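## Workshop notes: the hand-held grippers

Thursday, March 8, 2018

The pair of hand-held grippers is now in regular use on the long bench. For members who have not followed the build: each unit is a two-finger gripper worked by hand, with a camera mounted behind the fingers. A person carries out a task with one in each hand, and the recordings are used to teach the Kundari arm the same movements. The arm itself is still waiting for its second shoulder bearing and will not be fitted before May.

### Changes since the last issue

The fingers have been reprinted. The first set flexed sideways when gripping anything thicker than a pencil, and the faces no longer met squarely after a few evenings' work. The new ones have a thicker root and 3 mm more material behind the gripping face. Print time has gone up and the units are heavier at the front, but the faces now close flat along their full length.

The return springs have been swapped for a softer type from Griffiths. With the old ones, holding the fingers closed for a whole recording was tiring, and people tended to let go early. The softer spring opens the fingers more slowly. If a finger sticks half open, check the pivot for printing debris before blaming the spring.

The cable from each camera now runs along the underside of the handle and is tied at two points. Please do not move the ties. The slack between them is needed when the wrist is turned fully over.

### Recording so far

We have 317 recordings stored on the Saria machine, of which 200 have been checked and labelled. The remainder are in the folder marked "unsorted" and should be left there until someone has watched them through. A recording is rejected if the fingers leave the camera's view, if the lighting changes part-way, or if the task is abandoned.

Most of the early recordings are of blocks and cups. These were useful for setting the camera angle but are too easy to tell us much. The present task is small-parts storage: opening a drawer in the yellow organiser, dealing with what is inside and closing it again. It needs both hands. Clear drawers are also awkward for the software – the walls catch the light, and the yellow dividers show through them.

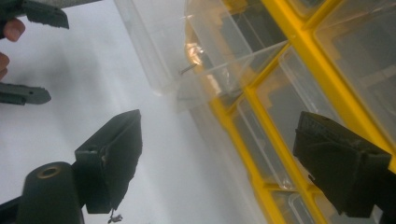
### Before the next session

- Wipe the camera covers with a dry cloth. No spray.
- Check that all 16 screws on each gripper are tight. The two under the handle work loose first.
- Put the organiser back against the tape marks on the bench.
- Write the start and finish times in the Traltetti log, including for sessions that produced nothing usable.
- Keep fingertips clear of the gripping faces while closing the unit.

Spare fingers are in the tray under the printer. They are printed as left and right versions, with the letter on the inside of the root, and the two will not swap over. Anyone using the last pair should start another print before leaving. The file with the thicker root is the only one that should be used, and the older version has been moved to the archive folder.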